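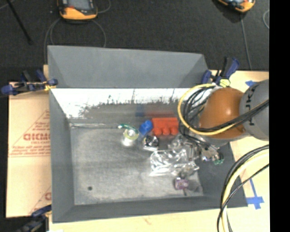 Sorting out a big grey tub of odds and ends: where do I even start?

Posted by Maree in Home & Storage, Apr 5, 2020

Hello everyone, first time posting, though I've been reading along for ages and got the nerve up after the lovely thread about the linen cupboard.

I have a large grey open bin that lives on the wooden table in our back room, and it has become the place where every small thing in the house goes when it has no other home. Toy bits, plastic packets, lids, things that fell off other things. There's a bright red-orange blocky thing with knobs on it, a lumpy blue one that always ends up next to it, a little purple piece I can't place at all, and a crumpled clear plastic bag sitting on top of whatever is underneath. My sister thinks the purple one belongs to a game. My husband thinks it belongs in the rubbish. We've had words.

What I'd like to know is this:

How do other people sort a tub like this without spending a whole weekend at it? I tried once before and ended up with everything spread over the floor, got called to the phone, and then swept the lot back in because we needed to vacuum.

Also, the bin itself is looking very tired. The bottom is all rubbed and mottled with fine scratches, and there are dark scuffs and streaks up on the inside of the back wall. There's a small round hole down near one corner of the floor too. Is it worth cleaning up or should I be looking for another? It's a good size and I like the way the sides slope out at the top, so you can see what's in it. I'd be sorry to see it go. It came with us from the old place at Katemton and has done two moves.

Thank you in advance, and sorry for the essay!

Maree

Stepan Shevchuk

Hi Maree, and welcome. You are among friends, I promise. We had a tub like that for years and my wife called it the harbour, as everything drifted in eventually.

The way I do it now is to leave the bin right where it is on the table and work out of it, one thing at a time. Don't tip it. Tipping is how you end up on the floor with a vacuum cleaner at your back. Put a tea towel down beside the bin and set out a few containers on it, whatever you have, ice cream tubs are perfect. One is for things that have a home somewhere else in the house. One is for bits that belong to a toy or a game. One is for rubbish. The last is for mysteries, and your purple piece goes straight in there, which might save you some words with your husband.

Start with the biggest and brightest, so the red-orange one and the blue one. They're quick decisions and the bin looks better straight away, and that keeps you going more than you'd think. Then do the packaging. Please do feel inside that plastic bag before you throw it out. I once binned a packet that had the only spare key to our shed in it, and I spent a very cold May morning taking a door off its hinges.

Small dark things are the ones you miss, so use a torch for the last go round. Run it along the edges and into the corners where the floor meets the walls.

When the phone rings (it will), just put the lids on the tubs and walk away. Nothing's on the floor and nothing has to go back in. I did ours over a few evenings with the radio on and quite enjoyed it, apart from the batteries. We had so many loose batteries. Those get a jar of their own and go to the battery drop-off when it's full, never in the household rubbish.

As for the mysteries, write the month on the lid with a marker and stick it on a shelf. If no one has come looking for a piece after a good long while, you can let it go with a clear conscience. We did find the missing chess bishop that way, and the foot of a blender.

Good luck, and let us know how you get on with the purple thing!

dot_and_bertie

just buy a new one they're not expensive. life's too short to scrub a tub

Lorna from Ollholm

I'll stick up for the old bin, Maree, as I'm a great one for keeping things that work.

Scuffs on the wall are often only marks left by other things rubbing against it, and a good part of that can come off. Empty it, take it outside or into the laundry, and give it warm water with a squirt of dish soap and leave that sitting on the marks a while before you go near them with a cloth. I mean laid on with a wet rag, with that hole in the floor you won't be able to fill it like a sink! If there's still a shadow, make a paste of baking soda and a little water and go gently in circles. Try it on a bit that doesn't show first. I'd stay away from steel wool and the scratchy side of the sponge, they'll put in more marks than they take out.

The scratches on the bottom won't wash away, I'm afraid, as that's just wear. I cut a piece of non-slip drawer liner to fit the floor of mine and you never see them again. It covers a small hole nicely as well, so you don't lose beads and screws through it. If you'd sooner have the hole closed up properly, a patch of strong waterproof tape on the underside does the job, pressed down well once everything is bone dry. Leave it open if the bin ever gets used outside, though, you'll be glad of the drainage.

One thing I'd add to Stepan's very good advice. Once it's empty, don't put the small things back in loose. A big open bin is lovely for big things and hopeless for little ones, they all slide down and hide. I keep shoebox-sized boxes standing inside mine, one for toy pieces and one for hardware, and the grandchildren can lift out the one they want without stirring up the rest. Shoeboxes themselves will do for a start, though they go soft after a year or so and you'll want something sturdier by then.

I wouldn't replace a tub that's come through two moves unless a side has split. Mine has a great gouge in it from a garden fork and it's still holding the dress-ups.

If the purple piece does belong to a game, try asking on the toys and games board here with a ruler next to it. There's a very patient crowd over there, and they picked out a part from my late mother's sewing box that I'd been calling a button for thirty years.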